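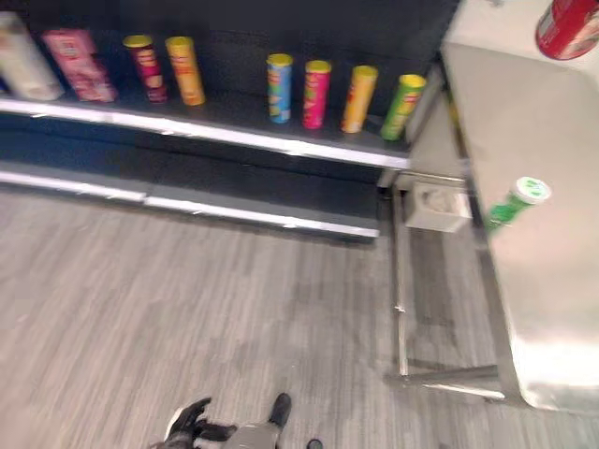

Ticket: snack bay, upper shelf - spacing and clearance
Site: Prendergast
Raised by: Carleen McAlister
Assigned to: Paora Doolan
Status: open, awaiting part

Reported fault
Crisp tubes on the upper shelf are not holding an even line. There is a gap between the orange-yellow tube and the light blue one. The right-hand end of the shelf meets the corner of the steel table, so the end tube, lime green, is awkward to reach.

Log
09:15 CM - Bay checked against the Colix shelf plan. Plan allows 50 mm between facings. Gap is well over that.
10:40 PD - Shelf level checked front to back and side to side. Within 2 mm. Brackets tight, front trim secure. Level ruled out as the cause.
11:05 PD - Pusher tray for this bay was never fitted. Bevard part, 400 mm deep. None in the stockroom.
11:20 CM - Tray ordered through Prilico. Delivery due in September.
14:00 PD - Table needs to move about 15 cm away from the shelf end. Two-person lift, not done yet.

Outstanding
Fit tray, move table, reset facings to plan. Pink box stays next to the tubes for now - CM to confirm its position.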